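Pirkham Lap-and-Table Quilting Frame, Model 30 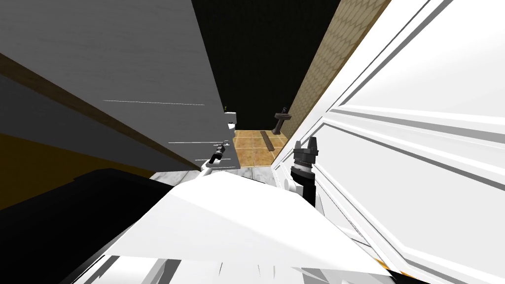
Siebe De Smet wrote after a winter with the earlier model that the clamps held well enough on cotton but let go of anything with a high-loft batting, and that a frame sold for quilting should hold a quilt. The clamps on the current model were redesigned as a result. The changes are covered under Clamps below.

Overview

The Model 30 is a square, four-rail frame for hand quilting, hand applique and large-format embroidery. It holds a working area 30 inches on a side. The frame can be used flat on a table, propped against a table edge, or mounted on the Presard floor stand (sold separately). It isn't intended for machine quilting and has no carriage track.

The frame ships disassembled in a flat carton. No tools are needed to put it together.

Rails

The four rails are beech, round in section, sanded and finished with a clear oil. Each rail has a shallow groove along one side. The groove accepts the lower edge of the clamp and keeps it from rolling when the fabric is under tension. Rails from the earlier model don't have the groove and can't be used with the new clamps.

The ends of each rail are drilled for the corner blocks. Two rails are marked with a small notch near the end. These are the roller rails and go on opposite sides of the frame. The unmarked rails are fixed.

Beech moves slightly with humidity. If the rails feel tight in the corner blocks during a damp spell, rub the ends with a plain wax candle. Don't sand them. A rail that has been sanded to fit in summer will be loose once the heating comes on.

Corner blocks

The corner blocks are molded nylon. Each has one fixed socket and one ratcheted socket. The ratchet has 50 teeth, which gives fine enough steps to bring a wholecloth top up to tension without jumping past it. To release a ratchet, press the tab and turn the rail a little in the tightening direction, then let it back slowly. Pressing the tab under full tension without taking up the load first will wear the teeth.

Ratchets are right- and left-handed. The letter is molded on the inside face of each block. If a roller rail turns freely in both directions after assembly, the blocks at its two ends have been swapped.

Clamps

The frame is supplied with four full-length clamps, one for each rail. They are split tubes in flexible plastic that snap over the fabric and rail together.

Two things differ from the earlier clamps. The opening is wider, so the clamp goes over a quilt sandwich without being forced at the ends. The inner wall also has a fine rib along its length, which presses the layers into the rail groove. With a thin cotton batting the difference is hard to feel. With wool or a thick polyester it is considerable.

To fit a clamp, lay the quilt over the rail with at least two inches past the far side. Start at one end, press the clamp on with the heel of the hand, and work along. Don't start in the middle. To remove it, lift one end and peel. Pulling a clamp straight off the rail can catch the stitching if there's a line of basting underneath.

Clamps can be left on overnight. For longer breaks, take them off or move them. A ridge left in wool batting for several weeks will relax with steam, but a crease in a silk top may stay.

Tension

Hand quilters disagree about tension and the frame doesn't settle the question. For a rocking stitch, most people want the top slack enough that a finger pressed from below raises it clearly. For stab stitch and for surface embroidery, a tighter setting is usual. The ratchets cover both.

Tension the roller rails first, then bring in the fixed sides by rotating the clamps outward by hand. The side clamps don't ratchet and rely on friction. A quarter turn is generally enough. If the grain of the backing starts to bow toward the sides, they are too tight.

Check the backing as well as the top before stitching. A top can look square while the backing has a fold in it, particularly when the layers have been pinned on a carpet. Run a hand across the underside each time the quilt is moved.

Moving the work

Release both ratchets, lift off the side clamps, then the roller clamps. Shift the quilt and clamp again in the reverse order. It takes a few minutes once it becomes familiar. Work outward from the center of the quilt so that any fullness travels to the edges.

Borders are the awkward part on any frame of this kind. When the working area reaches the edge of the quilt there is nothing left to clamp. Baste a strip of sturdy muslin, six inches wide or more, to the edge and clamp that. Old sheeting works if it isn't worn thin. Use a long running stitch in strong thread, and double it at the corners where the pull is greatest.

Using the frame without a stand

Flat on a table, the corner blocks raise the rails enough for a hand to fit underneath. People with larger hands may want more room. A book under each block is adequate, provided all four are the same thickness.

For lap use, rest the near rail on the lap and the far rail on the edge of a table. The corner blocks have a flat on the underside for this purpose. On a polished table, put a cloth or a strip of nonslip shelf liner under the far blocks - the nylon slides easily on varnish.

Using the frame with the Presard stand

The stand takes the frame on a pair of side arms with wing nuts. It tilts from flat to nearly upright and locks at any angle between. The arms fit the fixed rails only. If they're fitted to the roller rails, the ratchets can't be turned.

Set the height so that the forearms are level when stitching in the middle of the frame. For work along the far edge, tilt the frame toward you in preference to leaning over it.

The stand isn't rated for use as a display easel. A finished quilt folded over one side will tip it.

Lighting and magnifiers

Clip-on lamps should be attached to the stand and not to the rails. A clamp with metal jaws will mark the beech and may crush the groove. The same applies to magnifiers on flexible arms. The Fasum lamp bracket fits the stand's upright and accepts most lamps with a standard pin base.

Needles and thread

The frame makes no particular demands here. Betweens are normal for hand quilting, in whatever size you can thread and control. Longer needles are easier for stab stitch. If you load several needles and park them in the work, park them inside the stitching area. A needle left in the margin can be driven into the rail when a clamp goes on.

Rail sets

Longer rails are available for people who work on bed-size quilts and want to move the work less often. The Dijkstra rail set replaces the two roller rails and gives a wider rectangular area with the same corner blocks. Clamps to match are included with the set. The longer rails flex more, and very tight settings aren't recommended with them.

Rail sets are sold in pairs. Mixing an old rail with a new one on the roller sides gives uneven tension because the diameters differ slightly.

Care

Wipe the rails with a dry cloth. If they become sticky from basting spray, use a cloth with a little mineral spirits, let them dry fully, and apply a thin coat of clear oil. Leave them at least a day before putting fabric on them. Basting spray also collects inside the clamps, where warm water and dish soap will take it off.

Keep the clamps out of direct sun and away from radiators. The plastic hardens with heat and a hardened clamp will split along the back. Store them off the rails, lying flat.

The ratchets are tested to 3000 cycles and need no oil. Oil attracts lint, which packs between the teeth and stops the tab from seating. If a ratchet slips, brush it out with an old toothbrush before ordering a replacement.

In the carton

Roller rails, 2
Fixed rails, 2
Corner blocks, two right-hand and two left-hand
Full-length clamps, 4
Assembly sheet

Spare parts

Corner blocks, clamps and single fixed rails can be ordered separately. State the model and whether the rails are grooved. Corner blocks are sold by hand, so check the molded letter before ordering. The older ungrooved clamps remain available while stock lasts and won't be made again.

Orders placed on a Sunday are packed the next working day. Rail sets ship in a long carton and may arrive separately from the rest of an order.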